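Wemilon Wrist Marker Bands
Hand tracking set for recording human demonstrations

Product group: Demonstration capture
Supplied as: pair, left and right
Status: in stock, next batch September

Overview

The Wemilon bands carry printed square markers on the wrists of a person doing a manual task. A head-worn camera records the task, and the Wemilon software works out where each wrist is in every image where a marker can be read. The result is a wrist path that can be used to train a robot arm on the same task. No gloves are needed, so the fingers stay bare and people handle small items the way they normally would.

The bands were developed at Sasari by Heikki Ikonen and Philomena Quinlan for a study on learning from human video. They are now sold as a standard item, together with the software used in the study.

What the method does

Most hand trackers estimate the wrist from the shape of the hand. That works well on an open hand and poorly when the fingers are buried in a pile of thin objects. The bands give the software a fixed pattern of known size, so the wrist position does not depend on seeing the fingers. Finger pose is still estimated from the image, but it is tied to the marker position at each step.

When no marker is readable, the software fills gaps of up to 8 frames. Longer gaps are left open and listed in the session log.

Results from the straw task

The test task was picking up striped drinking straws from a loose pile and placing them upright in a clear cup, using both hands. It was chosen because the straws cross each other, look alike and hide the fingertips. The group recorded 1,079 demonstrations from 7 people, all at 30 frames per second.

A two-arm policy trained with the marker-based wrist paths filled the cup more reliably than one trained on hand tracking alone. The gain was largest in the first reach into the pile. Placing straws into a cup that was already nearly full stayed difficult with both kinds of data – Ikonen and Quinlan put this down to finger pose, which the bands do not measure.

The full write-up, with Eduardo Brandão as third author, is included with the software download.

In the box

Left wrist band
Right wrist band
Printed calibration sheet
Spare marker patches
Quick start card

Fitting and use

Put the bands on above the hand with the markers facing up, and close them firmly enough that they do not turn. Long sleeves should be rolled back. Run the calibration once per person and again if a band is moved. Bright spots on the markers are the usual cause of lost readings, so check the lighting before a long session.

Clean the patches with a damp cloth. Replace any patch with a bent corner or a scratch across the black area.

Ordering

Bands are sold through Valente and, for orders outside Europe, through Flumberg. Technical questions go to Cristóvão Bastos at Valente. Spare patches can be ordered separately – please state left or right.

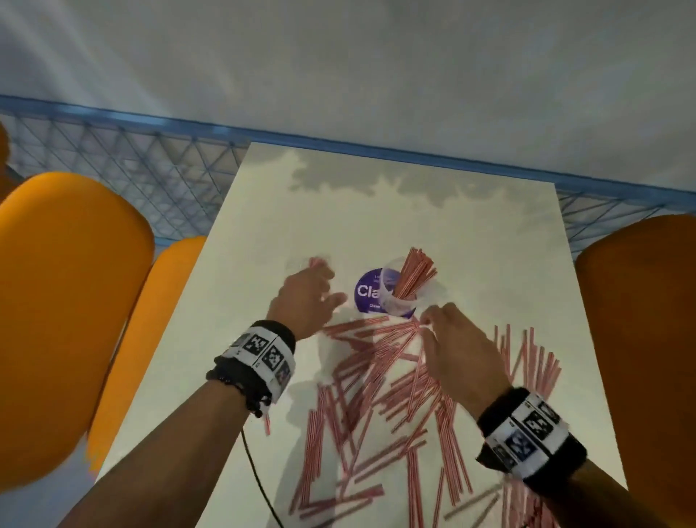

Straw task with both hands at work and marker bands on the wrists.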